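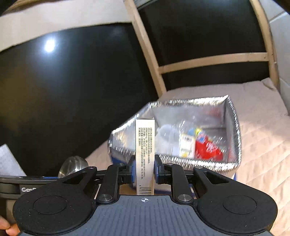 A tall white box with a barcode near its base.

Packing for a convention artist table: tips from my kitchen floor

Every September the kitchen disappears under prints, badges and half a costume, and every September I promise myself I'll be tidier about it next time. I've had a table at Drudik for a good few years now, and I've learned most of what follows by getting it wrong first, usually at one in the morning with the kettle on.

Start with the prints, as they're the bit you can't mend. I slide each design into its own clear sleeve with a sheet of stiff card behind it, then stand the sleeves upright in a crate like records in a shop. If you lay them flat in a big pile the bottom ones bow, and a bowed print curls up at people all weekend long. Sixteen designs fit nicely in one crate, with a bit of folded towel at the end to stop them slumping in the car.

Charcoal and soft pastel pieces want a sheet of baking parchment over the top. I know proper glassine is lovely stuff, but a roll of parchment from the supermarket has seen me through three shows. Tape it to the back of the mount and never to the front (ask me about the dragon!).

Wigs travel best inside out, in a hairnet, in a pillowcase. When you get there, shake them gently and hang them over the shower rail, and leave the brush alone until they've had an hour to settle. For foam armour, stuff the hollow parts with socks and T-shirts, which you were bringing anyway, and dust a little talc anywhere that two painted surfaces might touch. Fresh paint sticks to fresh paint even when it feels quite dry to your finger.

Take a small mending tin. Mine holds safety pins, a needle already threaded with black, another with white, a strip of elastic, double-sided tape and a stub of candle for stiff zips. Run the candle up and down the teeth a few times and most zips will behave for the rest of the day. Hot glue guns aren't allowed in the hall at Steldale, so check the rules for your own venue before you rely on one.

For the live drawing contests, where you're up on a stage with a fat marker and a great big board, wear an apron with a pocket and keep a damp flannel in a freezer bag. Store your markers lying down the night before so that the ink reaches both ends. If one dries out on you, put the cap on and leave it nib down in a mug while you have your tea. My friend Omar Azar swears by taping a bit of scrap paper to his sleeve for testing colours, and I've pinched the idea shamelessly.

Last of all, the cash box. I take £40 in pound coins and fivers, sorted into old film pots, and a second little purse for my lunch money so the two never get muddled. Put a price label on absolutely everything before you leave home, even the stickers. You'll be hoarse by noon otherwise, and the queue for the tea stall is always longer than you think.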